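Clarnwood Robotics Club, workshop notebook
November, second term project: the kitchen counter task

Started at half past four, with the heater on and the kettle going, and I am writing this up while it's all still fresh in my mind (last month I left it a fortnight and couldn't read my own scribbles). The big news is that our kitchen loads properly on the Nundport machine now! It took most of last session to find out that the textures folder had been saved one level too deep, so if you ever open it and everything comes up chalk white, look there first before you start pulling the project file to bits.

For those who missed the planning chat, the task for the spring demo is tidying. The arm has to pick a named utensil off the counter and leave everything else where it is. We're doing it all in simulation this year, which means the younger members can have a go at home, and I must say I've found it a good deal more relaxing than last year's line followers.

Layout for today is what we've been calling layout 8. Toy car at the left, then the yellow-handled knife, then the spatula in front of the arm, and the thin dark one under the gripper, which is the target. I'd like us to stick with this one until the grasping is settled, and only then start shuffling things about.
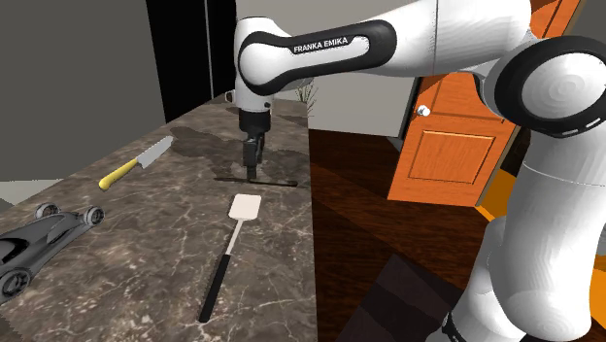
Coming down on the target

The thin one is a pig to pick up, there's no kinder way to put it. It is dark, it lies on dark stone, and the arm throws its own shadow over the same patch of counter, so when we were all squinting at the screen we had a proper disagreement over where the utensil stopped and the shadow began. The planner knows where it is, of course, as we hand it the position, but the camera-only group will have to work it out from the pixels and I do feel for them.

We talked over the approach for a good while. My own feeling is that the gripper should come straight down over the middle and close slowly. One of the older ones would like to go for the thicker end, on the grounds that there's more to hold, and it's a fair point, though I worry about it swinging once lifted. We agreed to try both and write down the results in the same table, please, and not on the back of the biscuit packet.

Settings as they stand: time step unchanged, 420 steps per attempt, random seed 2314 for everybody so that we can compare like with like. If you change the seed, say so in the run name. Rozīte is the name of the shared folder this term, and the password is on the cupboard door as usual.

The wrist view

I hadn't paid this one much attention before today and I'm sorry for that, because it is lovely and clear for checking the fingers. With the gripper wide open you can see both pads and the stone between them, and it's much easier to judge whether the pads are level than it is from the side. The marble pattern is busy, mind. The edges of the shadows look a bit stepped too, so I'd like somebody to try the higher shadow setting and tell us how badly it slows the older laptops.
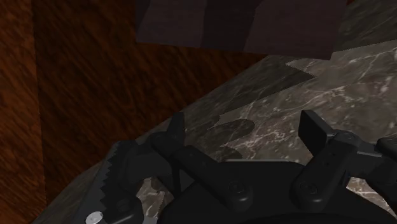

Page last changed: November, 19:40 (notebook revision 4)

Coming back to this after tea. The pads want checking against empty stone before each batch of attempts, open and closed, and it only takes a moment. I've added it to the start-up list in Rozīte. I have also renamed the cameras, as "cam new" and "cam new new" were driving me up the wall. They are now side, high and wrist.

High is the one I'd use for the demo poster. You get a long stretch of the counter in it, with the car, the cream glass towards the far end and the potted plant over by the wall, and people who've never seen the project will understand at once that it's meant to be a kitchen. The car looks splendid from there, all four wheels showing, like the old racing cars my uncle had on his mantelpiece. It's all one grey at the moment and there has been a strong campaign for British racing green. I'm in favour, but after the demo, please!
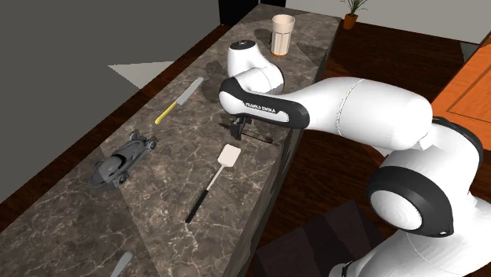 For next time

Run both approaches, middle and thick end, with the shared seed.

Try the higher shadow setting on the slowest laptop and note the time it takes.

Camera-only group to save stills from side and high and mark by hand where they think the target is. Do this separately and then compare.

Ask Govex whether the club can have the bigger screen for the demo evening.

More milk, and somebody please bring back the long extension lead.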